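Home News Sport What's On Schools Business Letters
Search this site Enter keyword Go

Ashby students set robot arm on the cabling nobody wanted to do

A group of students in Ashby has spent most of the term teaching a robot arm to plug in a network cable, a job that any of them could do by hand before finishing a biscuit.

The nine-strong robotics club at Fodton College has entered the project, named Guseo, for the Lemetti Challenge, a regional competition for students who build or program machines to do dull work. Entrants choose their own dull work. Last year's winner sorted buttons, slowly.

Guseo's task is to pick up a network cable, find the right port on a rack-mounted switch and push the plug in until it clicks. The rules allow 13 minutes for a run, and points come off for touching the wrong port, dropping the cable or moving the rack. There is a further penalty for "unreasonable force", a phrase the club has asked the organisers to define and is still waiting to hear back on.

The difficulty is mostly a matter of millimetres. A plug goes in one way up, the ports sit shoulder to shoulder, and a cable has its own opinions about which way it would like to bend. The club's early attempts ended with the gripper holding the plug neatly beside the port, like a guest who has come to the right street and the wrong house.

Since then the members have logged 1308 practice runs. Of those, 103 counted as a clean insertion under the competition rules, and the club is keen to point out that 30 of the clean ones came in the last fortnight. It is less keen to discuss the week before that, when a change to the software had the arm approaching every port from slightly too far left — very smoothly, and with great confidence.

Members take turns as operator, timekeeper and the person who puts the cable back. The last of these is agreed to be the hardest on the knees. Runs are scored on a sheet with a column for remarks, where "nearly" appears so often that it has been shortened to N.

The college has paid the entry fee and the club is raising its own travel money. A cake sale in March did well, although an offer to have the arm serve the cakes was withdrawn after one rehearsal and one Victoria sponge.

Regional heats take place on a Sunday, with doors open to the public from 10am. Visitors are welcome to watch, and may wish to bring something to read. Teams that get through will be given a second task on the day, which the organisers are keeping to themselves. The club suspects it will be unplugging the cable again, and has not practised that at all.

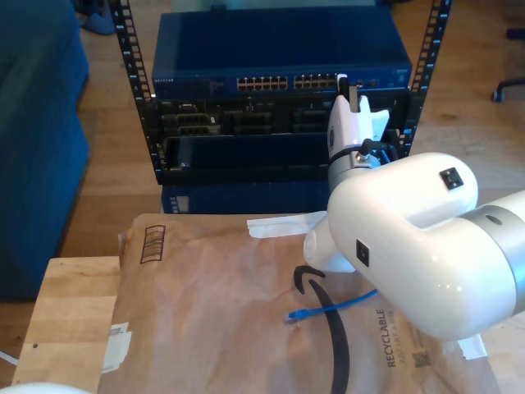
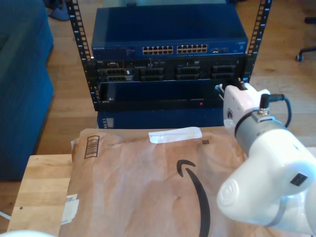
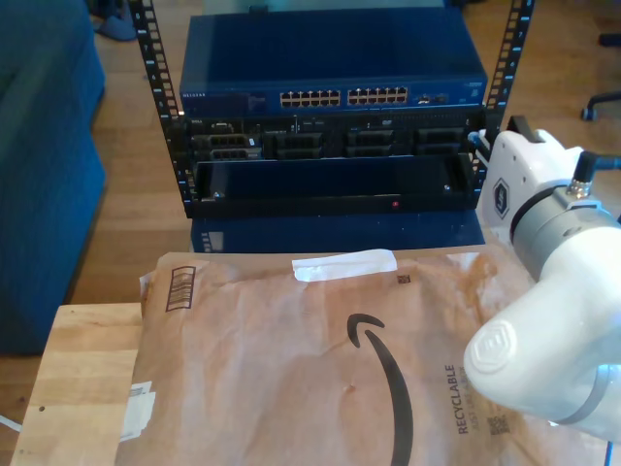
The Guseo arm at the rack during cabling practice, with the network switch at the top.

Contact the newsdesk | Advertise with us | Copyright Ashby news pages, all rights reserved | Back to top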